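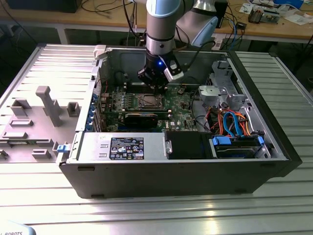
When will the Tillero 8 come to the shops?

Skenska has not given a day yet, but the company told its dealers to expect the phone in the autumn, a few weeks after the smaller Tillero model.

This is the most common question in our mailbox this month, so I will write down what we know and what we only heard.

The Tillero 8 was first shown to dealers in May. At that time Skenska spoke of a summer start. In the letter which the dealers received on Tuesday, July 29, 2025, the word "summer" is gone, and the new text says "in the autumn season." The letter gives no reason for the change. Declan Keane, who runs the phone shop Keane and has sold Skenska phones from the first model, thinks that the camera software is not finished. He says also that this is his own guess and that he has no information from inside the company.

The price in the letter is 899 euros for the version with the large memory. The price of the basic version is left open. Last year the difference between the two versions was quite big, and several readers wrote to us that they would prefer to pay for memory only once and keep the phone longer. I agree with them.

About the battery we know a little more. The dealer sheet lists it with 3261 mAh, and this is a small number for a phone in this price class. Skenska promises that one charge is enough for a full day. We will test this when we have the phone in our hands, with the screen at normal brightness and with mobile data on, because many of you use the phone on the train and not on the sofa.

Darragh Ó Dálaigh asked if his cover from the Tillero 7 will fit the new phone. It will not. The camera part is wider and the power button has moved to the left side. Cover maker Ornier has already announced a new series, in dark blue and in sand color, and they say it will be ready on the same day as the phone.

Another reader wanted to know about updates for the older phones. According to the same letter, the Tillero 7 gets the new system version after the start of the Tillero 8. The Tillero 6 receives only security updates from now on. If you have a Tillero 6 and you are satisfied with it, I see no need to change it this year.

Keane has opened a waiting list for the new phone. You can put your name there without paying anything, and you have 21 days to decide after the shop calls you. Other dealers ask for a deposit, so please read the conditions before you sign. Ask especially if you get the deposit back when the start is moved again.

If you have received a different date from your own dealer, please send it to us with the name of the shop. We will print the answers in the next issue.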